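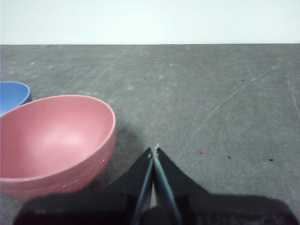 A pink bowl and a blue one on the gray work table at the Potgieter house, Cusedbridge.

Features > Home > Kitchens

The bowls that stay out

Fatima Le Roux bought her first two mixing bowls the summer she moved to Cusedbridge, from a hardware store that was closing. She paid four dollars for the pair. One was brown and one was green, and she used both until the brown one split along the bottom with bread dough in it.

That was the start of a collection that now fills most of a pantry in the old Potgieter house, where she has taught baking out of the back kitchen for 16 years. There are more than 100 bowls in there by her own list, which she keeps in a school notebook with the price and the town written next to each one. She doesn't lend the notebook out.

Very few of the bowls get used. The ones that do live near the gray table along the white wall, and they tend to come in colors, because she teaches by color. Flour goes in pink. Anything wet goes in blue. Students who have never made a loaf can follow that, she says, and it saves her walking to the front of the room to point.

"People ask me for the good bowl," Le Roux said. "I tell them it's whichever one is clean."

The pink bowl is a big one, with faint ridges on the outside that run parallel to the rim and a couple of tiny white specks that look like chips. Le Roux likes a ridge. A bowl with a plain wall gets away from you when your hands are floury, and she has lost a few that way. She also likes a wide mouth, wide enough for two fists. She will take a chip on the outside wall. She won't take one on the inside, where food goes.

Wian Moodley handles the buying these days. He drives out to estate sales in July, when there are the most of them, and brings back what he can fit behind the seats. He worked for years in the stockroom at Fletari, the kitchen supply store on the river road, and he says the work spoiled him for shopping.

"You learn what comes back," Moodley said. "Thin rims come back. Bowls that won't nest come back."

The most he has ever paid is $299, for a nested set in a pattern called Cavumell that Le Roux had been after for a long time. That set is in the pantry, on the top shelf, and has never held batter. They still disagree about it. Moodley thinks a bowl should be used. Le Roux thinks 299 dollars is a lot of money to drop on a floor.

The table has no such protection. Its gray top is mottled and worn, with pale smudges and long thin scratches. Le Roux has been told to have it refinished and has a quote for the job in a drawer somewhere. Classes run most of the year and she can't see where the days would come from.
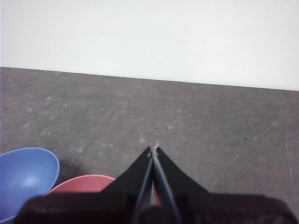 Washing and storing

Le Roux washes by hand, in water as hot as she can stand, with a soft cloth. Scouring pads are kept under the sink for pans. Bowls dry upside down on a towel and go away the next morning.

In the pantry, she stacks no more than 4 deep and puts a square of old bedsheet between each. Big ones go low. Anything with a crack goes on the floor by the door and becomes a planter or goes to Moodley, who keeps screws in them.

Classes start again after the holidays. Students bring an apron and a container to carry dough home in. The bowls are provided.

Shares 16 | Comments 4

Reader comments

marlene_b
I took the bread class two years ago and I still put flour in a pink bowl at home. Couldn't tell you why until I read this.

Old Stove
$299 for bowls you don't use. I'm with Moodley.

T. in Cusedbridge
Does she ever sell any? My mother had a Cavumell set and we only have the smallest one left.

kneadtoknow
Bedsheet squares are a good idea. I've been using paper towels and they stick.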